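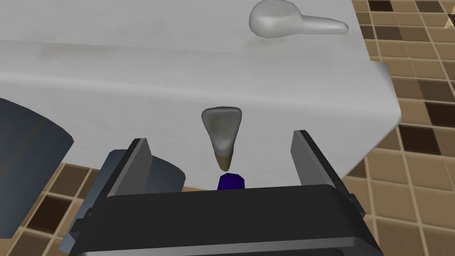 When does the water come back on in Waltach? Late Friday for most streets, the utility says, with the upper end of Laing Road waiting until sometime overnight.

Crews from Driluvier Water have been digging since before dawn at the corner of Laing and Mill, where a main split and took the pressure down across the east side of town. The district counts 1,193 homes and businesses affected. Of those, 134 had no water at all as of mid morning. The rest are getting a trickle, or brown water, or both.

A boil notice is in place for everything east of the rail line. It stays in place after the taps are running again. Two clean samples in a row are needed before it gets lifted, and the lab in Testham doesnt run them on Sundays. So Monday at the earliest, probably later.

Boil means a full rolling boil, one minute, then let it cool. That goes for drinking, cooking, brushing teeth, ice, baby formula and pet bowls. Showers are fine, just keep your mouth shut. Dishwashers are OK if they have a sanitize cycle. Filter pitchers do not count.

Bottled water is being handed out at the Waltach fire hall and in the parking lot behind the Testham library. Two cases per household. Bring something with your address on it. The fire hall closes at 8 p.m. and the library lot goes when the truck is empty. Anyone who can't drive or can't lift a case should call the district office and ask for a drop-off, they are doing those this evening.

Schools on the east side let out at noon. The Testham pool is closed, and so is the laundromat on Mill. Several restaraunts on Laing shut before lunch. The Friday fish fry at the Legion is off, tickets good for next week.

Same stretch of pipe leaked in October and was clamped. The district had it listed for replacement in the spring. A spokesperson would not say if the October repair is the one that let go, only that the section is out of the ground now and will be looked at. Cost of the work not known yet.

When service is back, run the cold tap for around five minutes, starting with the lowest one in the house. Take the screens off the faucets first if you can, grit collects there. Leave the hot side alone until the cold runs clear. Don't wash whites.

Laing is closed to cars between Mill and the bridge. Buses are going by way of Depot Street and running late. Freezing temps are forecast after dark so expect ice near the dig, the road crew is salting.

The next update from the district is due at 6 p.m.

Last updated: Fri 17 December, 2:40 p.m.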